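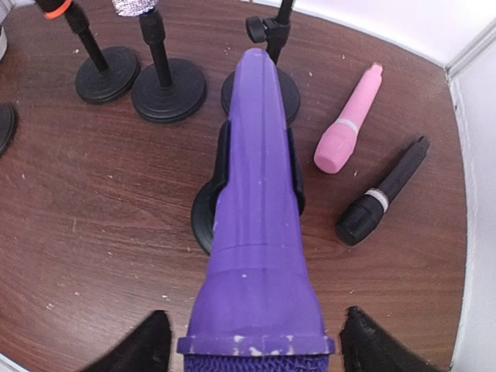 Can the Senia temper dark, milk and white chocolate in the same machine?

All three work in the Senia, one at a time. Each has its own stored curve, and you can swap the bowl between batches if you'd like to keep dark chocolate free of milk.

Verkora Senia tabletop tempering machine
Price: $1,516
In stock. Orders placed after 27th December ship in the new year.

We've sold tempering machines for small candy kitchens for a long time, and the Senia is the one we keep switching on in our own test kitchen. It takes 22 pounds of chocolate, sits on an ordinary work table and plugs into a normal wall outlet. Fill the bowl, pick a curve, press start and go wrap caramels while it gets on with the job. It beeps when the chocolate is ready (a nice low beep, which you'll appreciate if you've ever owned the older Bako).

What we love most is how steady it is. The sensor sits inside the scraper, right down in the moving chocolate, so the display shows what's happening in the bowl and not the temperature of the air above it. Leave it holding through a long afternoon of dipping and the shine on the last tray matches the first. If the chocolate starts to thicken, press Nudge once. The heater comes up very slightly, the bowl keeps turning, and you're back to a good coating in a few minutes.

Melting and holding

Solid chocolate goes in behind the divider, melted chocolate collects in front. Callets and chips can go straight in. Blocks should be chopped first into pieces no bigger than a walnut, or they'll jam against the divider and the motor will stop to protect itself. Don't worry if that happens – lift the divider, move the piece, press start again.

Overnight melt is my favorite feature! Load it at closing time, set the hour you want to begin, and the bowl is fully melted when you unlock the door. It will not temper until you tell it to, so nothing is wasted if you arrive late.

Cleaning

The bowl, scraper and divider come off without tools. Let leftover chocolate set, tap it out, then wash the parts in hot soapy water and dry them completely. Drying really matters here. Even a little water left under the scraper clip will turn the next batch stiff and grainy. We stand the parts on a rack overnight and run a dry cloth around the clip in the morning.

The bowl is dishwasher safe. The scraper isn't, as it holds the sensor.

If you make nut-free or milk-free lines, please buy a second bowl, scraper and divider and keep them apart from the first set. Wiping out between batches is fine for flavor but it isn't an allergen clean, and the lid and housing need washing down too. The spare set comes in a gray finish so the two are easy to tell apart on the shelf.

What's in the box

Senia base unit
Stainless steel bowl
Scraper with built-in sensor
Divider
Clear lid with pour opening
Power cord
Printed manual and a wall card with the stored curves

Details

Capacity: 22 pounds
Smallest batch: four pounds
Stored curves: six, three of them yours to edit
Keep-warm power draw: 200 watts
Weight, empty: 29 pounds
Display: Fahrenheit or Celsius
Warranty: two years, parts and labor

Goes well with

Fluvetti dipping table. Clips to the front of the Senia and lets the drips run back into the bowl. Great for truffles, a bit narrow for long pretzel rods.

Fluvetti mold shaker. Gets the bubbles out of bars and shells. Put it on a separate table if you can, since the shaking travels.

Bako batch labels. Write-on, freezer safe, with space for the chocolate lot number as well as your own. Very handy if a supplier ever calls back a lot and you need to find which boxes it went into.

Changed in October

The Senia now ships with a longer power cord and a softer seal on the lid. Owners of earlier machines can order the new seal on its own, and it fits every Senia we've sold. The pour opening is the same size as before.

Shipping and returns

The machine ships in one carton. Please keep the foam inserts, as we can only accept returns packed in them. Unused machines can come back within 29 days. Bowls and scrapers that have touched food can't be returned, but they are covered by the warranty.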